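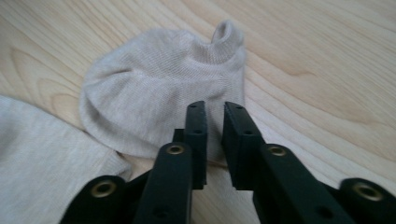
Nhung Bùi asked under our last notice whether folding socks was a job you could put on a CV, and whether we pay for it. Yes to both. We have had the same two questions by email from several other people, so the notice has been rewritten and the pay is set out further down.

Sock and small laundry sorters wanted, Standley

Vusavus runs a wash, sort and return service for households. Bags come in from the rounds in the morning, go through the machines and the dryers, and then come to the sorting room. Shirts, towels and bedding have their own tables and their own staff. Small items do not, at present, and they are what holds up the returns. We are looking for 2 part-time sorters to take over socks, underwear, gloves, flannels and baby things.

The work

Each customer's small items are tipped out on the table and dealt with as one load. You will:

Turn everything the right way out, including cuffs and toes.
Smooth each sock flat and pair it by size, colour, knit and wear. Two beige ankle socks are not a pair if one has a deeper rib than the other.
Fold pairs flat, one on top of the other, and turn the cuff over once. We do not ball socks, as it stretches the ribbing.
Put single socks in the customer's odds pouch with a slip saying how many there are.
Set aside anything with a hole, a pulled thread or a stain that has not shifted. Do not mend it or wash it again without asking.
Pack the finished load and sign the tag.

Pale greys, creams and oatmeal colours are where most mistakes happen. If you have trouble telling close shades apart, please say so when you apply. It will not rule you out. We would give you more of the baby things and flannels, which are mostly sorted by size.

One load is finished before the next is opened. Please don't work on two customers' socks at the same table, even when it is busy.

Hours

Monday to Friday, either 9.30am to 1.30pm or 1.30pm to 5.30pm. That is 20 hours a week. There is one place on each shift. Tell us which you want, or that you can do either. Swaps between the two sorters are fine if the supervisor knows by the end of the day before. There is no weekend work.

Pay

We pay by the hour, not by the pair. The rate is the same as for the shirt and towel tables, and it is printed on the application form. It stays the same during training. Paid holiday starts from the first day. You will be paid monthly into a bank account.

Some people have asked about targets. The small items bench handles up to 3000 pairs in an ordinary week and up to 4000 in the weeks after the school holidays, shared between both shifts. Nobody is given a personal number to reach. If a load takes longer because it is all black school socks, then it takes longer.

What we need from you

You do not need any laundry experience or qualifications. You do need to be able to work on your feet or on a high stool for most of a shift, with a break of fifteen minutes in the middle. You should be comfortable handling other people's clothes. Everything has been washed before it gets to you, but not everything comes out looking new.

You will need enough written English to read a tag and fill in a slip. Keep nails short or filed smooth, and leave rings and bracelets in your locker, as they catch on fine knits. The room is kept free of perfume because some customers have asked for unscented washing.

Training

Your first week is spent alongside someone from the towel table who has been covering small items. In the second week you will do your own loads and have them checked before they are packed. After that, one load in each shift is checked, and this applies to everybody in the room.

Loads are logged in Pliteck, on a tablet at the end of the bench. It takes a few minutes to learn.

How to apply

Pick up a form from the front counter in Standley or ask for one by email. Tell us which shift you would like, when you could start, and a little about any work you have done with your hands, paid or unpaid. Sewing, stockroom work and running a house full of children all count. We don't need a covering letter.

We will invite people in for half an hour to see the room and sort a short load. This visit is paid. Bring reading glasses if you use them for close work.

Forms should reach us by the end of April. We reply to everyone who applies. If the places have gone, we can keep your form for the next vacancy, so tick the box on the back if you would like that.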